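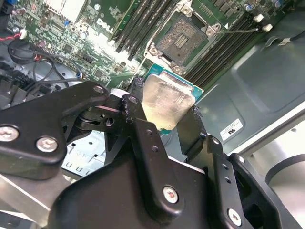

A desktop processor over a green Dell motherboard

The Ivwood Whitcombe Desk: A Long Review of a Long Desk
Posted by Areeba Talpur, 26/06/2020

I have wanted a proper desk for most of my adult life, and for most of my adult life I have made do with the end of the dining table. If you've done the same you'll know the routine. You spread out whatever you're working on, you get everything just where you like it, and then it's dinnertime and the whole lot goes into a cardboard box under the window until tomorrow. I fix up old desktop computers for friends and family (and friends of family, and lately the neighbors of friends of family), I write a good many letters, and I do our household bills. All three hobbies, if you can call bills a hobby, were living in that one box, and I once mailed a birthday card with a motherboard screw in it.

So this spring, with all of us home all day and the dining table suddenly doing duty as a schoolroom as well, I gave in and bought the Whitcombe. It's the biggest desk Ivwood makes. I've had it for seven weeks now and I'm very fond of it, with a couple of grumbles I'll get to.

Ordering and delivery

I paid $400, which was more than I had planned to spend. I'd been looking at the Peltirden writing desk, a sweet little thing with turned legs, and I very nearly bought it, but my friend Selma Papadopoulos has one and she let me measure hers over a video call (she held the tape, I shouted). It's lovely for a laptop and a cup of tea. It would not hold a computer with its side off and still leave room for my elbows, so that settled that.

The Whitcombe came in two boxes, left on the porch by a very polite driver who stayed well back on the path and waved. Please believe the website when it says the larger box is a two-person lift. I believed it only after I'd gotten one end of it up the front step and could neither go on nor go back. My son rescued me. One corner of the carton was crushed, but the packing inside is thick and the top had come through without a mark.

Putting it together

The instructions are drawings only, no words, and they're good drawings. Each bag of hardware is printed with a letter that matches the step, so you never have to tip everything out onto the rug and start guessing. The one place we went wrong was the back rail. It looks the same either way up and it isn't! There's a row of small holes that need to face down for the cable tray later on, and the drawing shows them as specks you could easily take for dust on the paper. We had it in upside down, got all the way to the tray, and had to undo the better part of an hour's work. If you buy this desk, get out a pencil and circle those holes in the booklet before you begin.

Apart from that it was a pleasant afternoon. The holes lined up, the bolts went in straight, and the little hex key that comes in the box is good enough to use, though I switched to my own driver after a while because my palm was getting sore. Allow yourself more floor than you think. You build it upside down and then turn it over, and turning over something 60 inches wide in a small bedroom involves moving the bed. It involved moving our bed, anyway.

The top

I could talk about the top all day. It's solid beech with an oiled finish, pale and smooth, and warm under your wrists in a way my poor dining table never was. The front edge has been rounded over quite generously. I didn't notice that in the shop photos and it might be my favorite thing about the desk, since I lean on my forearms when I'm peering at something small and a sharp edge leaves me with red lines across both arms.

An oiled top does ask something of you. Ivwood says to wipe it over with oil after the first month and then a couple of times a year, and I did mine at the weekend with an old T-shirt and the window open. It drank it up. A mug ring I'd been fretting about went away almost completely. If you're someone who wants to wipe down a surface with whatever spray is under the sink and never think about it again, this top will annoy you, and you might be happier with their painted version, which I haven't tried.

For computer work I lay a mat over it. Bare circuit boards have prickly undersides and I'd rather they prickled the mat. The top is deep enough that I can have the mat in front of me, the opened-up case pushed to the back, and a lamp clamped to the far edge, and still not feel crowded. I put my writing things at the left end and the bills at the right, and so far no screws have gone out in the mail.

How steady is it?

Very steady, side to side. I was nervous about this, because a wide desk on four legs can sway like a hammock, and when you're lowering a processor into its socket you really don't want the table wandering off. There's a crossbar at the back that does most of the work, I think. Front to back there's the tiniest bit of give if you push hard on the front edge. I can make it happen when I try, and I have never made it happen by accident. Typing doesn't shake the lamp. My sewing machine does shake the lamp, but my sewing machine shakes the windows.

The feet screw in and out to level it. Our floors are old and slope toward the street (a dropped pea will find its way to the radiator, every time), and I got the desk level with plenty of thread to spare.

The drawers

Now for the first grumble. There are two drawers, one at each end, and they're shallow. I knew they were shallow, the measurements are all on the website, but I don't think I'd pictured it. A box of envelopes on its side won't go in. A roll of tape won't stand up, you have to lay it flat. My screwdrivers fit nicely, as do pens, stamps, tweezers, thermal paste, the little plastic tubs I use for screws, and the checkbook. Anything chunkier has gone back into the famous cardboard box, now under the desk.

They do run beautifully, I'll say that for them. They're on metal runners and they close the last bit by themselves with a soft sort of sigh. My granddaughter thinks this is the finest thing in the house and has to be discouraged.

The second grumble is the cable tray. It hangs below the back edge and it's a fine idea, and it holds a power strip with no trouble. But there's only one opening down to it, right in the middle, and if your lamp is at one end and your monitor at the other then you've got cords running along the top of your beautiful beech to get there. I've ended up dropping the lamp cord straight off the back and holding it against the leg with a twist of garden wire. It looks just like you'd imagine. Another opening at each end would fix it, and I've written to Ivwood to say so. They sent back a very nice note promising to pass it along.

Living with it

It's a handsome desk and it makes the back bedroom look like somebody's study. I put my Clera lamp on it (a present from my sister, years old and still going strong), and a jar of pencils, and in the evening I find I go and sit there even when I've nothing particular to do. I've written more letters since May than in the whole of last year. I'm also getting through the pile of old computers people have been leaving me, partly because I can stop halfway through a job and leave it exactly as it is, lid off, screws in their tubs, and come back after breakfast. That alone has been worth a good part of the money.

The height is 30 inches and can't be changed apart from those leveling feet. I'm on the short side and use a cushion and a footstool. Selma, who is tall, came and sat at it in a mask with the window wide open and said it suited her perfectly, and then wanted to know whether I thought the Peltirden would sell.

Would I buy it again? Yes, I would. I'd measure the drawers properly this time, and I'd have somebody standing by before the truck came. If your work is mostly on a screen and you don't need to spread out, you can spend a good deal less and be just as content. If you've got a project in pieces on the dining table right now and someone is asking when they can have the table back, have a look at the Whitcombe.

My rating: 8 out of 10. I took off one point for the drawers and one for the cable opening.

A few of you have asked about the mat. It's a plain gray silicone one, I've had it for ages, and the label wore off long ago, so I can't tell you who made it. I'll have a look for something similar and add it here if I find one.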